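About Tellance

Started in a spare bedroom, moved to the back of a bakery, now on the second floor of the old Brouwer building. Still small. Still answering our own phone.

We do family history and old papers. Letters, diaries, ship lists, parish books, recipe cards with gravy on them. People send us a box, we read it, type it up, scan it and send everything back in better order than it came.

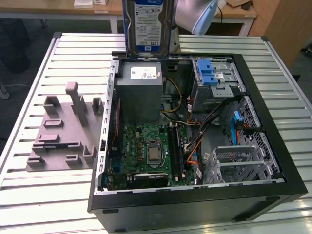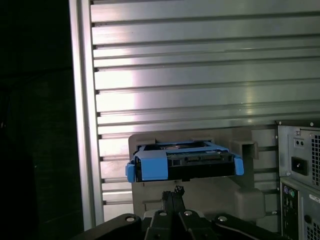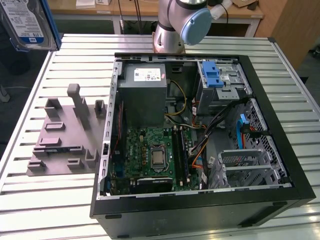 Catrin Bowen began all this with one suitcase of letters from her great-aunt, mostly in Welsh, some in pencil, a few with the ink gone brown and the edges soft. 408 letters. It took her two winters. By the end she had a typed copy, a family tree with four people on it that her mother had never heard of, and neighbors knocking on the door with suitcases of their own. We still work more or less the way she did then. One reader types, a second reader checks against the original, and then the two of them argue over the hard words. The scans are big files, so they go on drives, same general idea as the 1.0TB one up top, with a second copy kept in a different building. Paper first though. Always the paper first.

What we take on

Letters and diaries, any length. Account books and shop ledgers. Photo albums, if there's writing on the backs. Church and school registers if you have the right to lend them. Sermons (we get a surprising number of sermons). Postcards by the shoebox.

We read English, Welsh, Dutch and German, including the old German script, which is slow going and priced that way. Some French. For anything else ask first, we might know someone.

What we don't do

No DNA. No valuations, please don't ask us what a stamp is worth. No coats of arms. We can't promise you a duke. If the papers say great-grandpa left town owing money then that is what goes in the typed copy, and you can decide who gets to read it.

How it goes

Write or call. Tell us what you have, how much of it, and what kind of shape it's in. Damp is ok, tell us. Mold, tell us before you mail anything. We quote by the page after seeing a few samples, phone photos are fine for that.

Then the box comes here. We number each sheet on its sleeve, never on the paper itself. Sleeves are plain polyester, folders acid free, no tape, no staples. Rubber bands come off the first day, they do more damage than mice.

Most family boxes take 11 weeks. Diaries longer. If there's a funeral or a reunion coming up, say so and we'll try to move things around, can't always.

You get back your originals, the typed pages printed and bound, the scans, and a short note on names and places. Words we couldn't read are marked in square brackets. We don't guess and hide it.

The Pranport project

Our biggest job so far. Pranport was a river town with a ferry, a cannery and one newspaper, and when the newspaper closed its filing cabinets went into a barn. We've been going through them since March. More than 160 folders of readers' letters, most never printed. Complaints about dogs, the ferry timetable, the band playing too loud, and then a long run about the flood that is hard to read in one sitting. The ferry letters alone would make a book. A first set is typed and can be read at our front desk, and the index is comming along behind it.

If your family lived in Pranport, get in touch even if you don't have papers. We have a list of 63 signatures we can't put a full name to. Somebody out there knows who "Aunt of the Ferryman" was.

Reading nights

Once a month, evenings, in the front room. Bring one letter or just listen. Coffee, folding chairs, bad parking. We started these for clients and then people just kept coming. Beginners in old handwriting sit at the long desk with the practice sheets, everybody else reads aloud. Free, but let us know so theres enough chairs.

Working with us

We hire readers now and then. Patience matters more than a degree. The test is one page of a farmer's diary in bad handwriting, take it home, take your time. Students from the Jisow evening school do a term with us each year and a couple of them stayed on.

Finding us

Second floor, Brouwer building, green door, the bell sticks so push hard. Elevator is around the back by the loading dock. Call before bringing anything heavy and one of us will come down with the cart.

Page last updated 2019-04-21. Prices are on the prices page, the old ones on the printed leaflet are wrong.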